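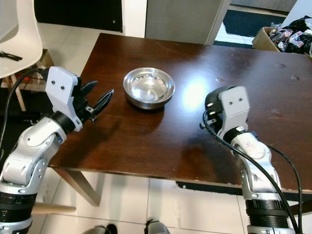 The bowl task, left gripper open, right one closed.

3/8/18

I've been doing the bowl task on and off since June and finally have enough runs that I can say something about it. The total is 109 demonstrations. I threw out three for dropped data, so call it 106 usable.

The task is simple to state. A steel bowl sits on the table, the left arm takes it by the rim, passes it to the right arm, and the right arm sets it down on the other side. I drive both arms by remote control, one hand controller per arm, and everything I do gets recorded. Later the robot tries it alone from the recordings.

Passing the bowl is the hard part. With my own hands I'd feel the moment the other hand has it. Through the controllers I feel nothing, so I watch the fingers and wait a beat before I let go. The first batch has a lot of waiting in it, and the trained version copied that faithfully. It would hold the bowl with both grippers and sit there. Kyu-ri Do looked at the logs and told me to cut my pauses or do those runs over. I did them over.

The other problem was glare. The varnish on this table is shiny and so is the bowl, and with the overhead light on there's a white spot on the wood. I recorded half the runs with the light on and half with it off, and shuffled the order.

I also tried moving the arms by hand, with the motors slack. It's easier on the thumbs and I got a better grip angle on the rim. But I can't hold two arms and work both grippers at once, so for anything with a handoff I'm back on the controllers.

Everything is saved under Temby, which is what I call this setup. The next task is putting a lid on the bowl. I have 6 practice runs of that so far and all of them are bad.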